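Low-pile carpet: vacuum direction and streaks

bastley_floors
Posted in Carpet & Soft Flooring, 9:14 am

Office is 14 by 30 feet, glued-down low-pile carpet, mottled blue-gray with light flecks. Installed in April. Since then I see diagonal light and dark streaks that do not vacuum out. Installer says shading. I say the adhesive was troweled badly. Which is it?

Watus
Does it change when you look from the opposite wall? If light goes dark and dark goes light, it is pile direction. Adhesive ridges stay put whatever angle you view them from.

bastley_floors
Some of it flips. Some I am not sure about.

Skumen42
Broadloom or tile? With tile I would check the arrows on the back before anything else. One row laid a quarter turn off reads as a stripe.

bastley_floors
Broadloom, 13 ft 2 in roll width, one seam.

Gallagher
Disagree with Watus on the ridges. Trowel telegraphing also shows up under raking light and goes away under overhead light, so the angle test proves little on its own. Put a straightedge across a streak and feel for height. If there is none, it is the pile.

Watus
Raking light changes contrast – it does not swap light for dark. That is the distinction I was making. Straightedge is still worth doing.

Gallagher
On a flecked yarn you will not see a clean swap. The flecks break it up. I have had solid colors where the test was obvious and heathers where two people gave two answers.

Skumen42
What vacuum? A beater bar set too low on loop pile will streak it along the path of travel. Suction only for two weeks, one direction, then compare.

bastley_floors
Upright with the bar on. I go corner to corner because of the desks, so the diagonal would fit. Straightedge shows no height difference at three spots. Will try suction only.

Watus
Then I would drop the adhesive theory. Check the seam separately.

Gallagher
Agreed on the adhesive. Not convinced it is all vacuum. Post a picture at floor level so we can see the texture.

bastley_floors
Floor level, lighter patch near the middle, bluer toward the right.
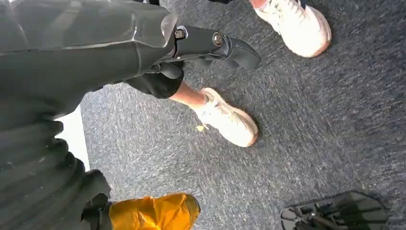 Blue-gray low pile, streaks running diagonally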